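Packing bench: can a machine do it yet?

ebere_n
We pack 300 cartons on a busy shift and the owner has been reading about robot arms again. Sealing a box looks simple, so he thinks it should be the first job to go. I'm not against it, but sealing is only part of the work.

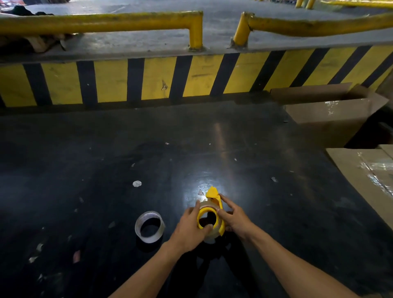 Tape dispenser in both hands at the packing bench.

dockside5
Carton sealers have existed for years. If your boxes are all one size, buy one and stop there. You don't need an arm.

ebere_n
They aren't one size. We had a Closevov sealer on trial in March and it was fine on the standard carton. Anything taller went back to the bench.

Heidrun Rüegg
Same at Narnness. The arm places cartons well enough. Give it a knife and a soft-sided pack and I would not stand near it. A person feels how deep the blade has gone. 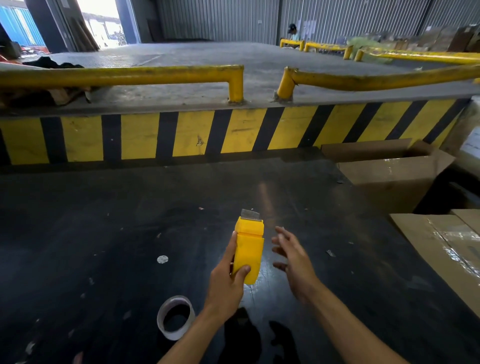 I'd keep cutting and reopening as hand jobs for the next 5 years at least.

dockside5
Too gloomy. Force sensing is good now and the price has come down. Edet claim theirs can open a taped carton without marking the contents.

Heidrun Rüegg
Claim, yes. Has anyone here seen it do 2 shifts in a row?

rekance_mick
I haven't. My test is the dispenser. Tape sticks to itself, you find the end with a nail and bring it back up to the cutter. Let me know when a gripper manages that.

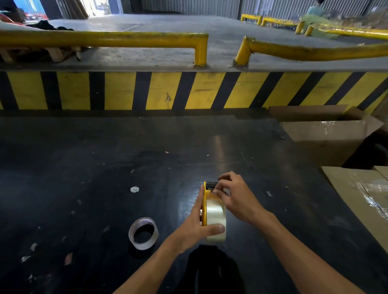

Fingers at the cutting edge of the dispenser, spare roll on the bench.

dockside5
You'd change the dispenser, though. No sense making a robot use a tool built for hands.

ebere_n
Fair point, but then it's a new bench as well. I'll ask for a price on that and post it.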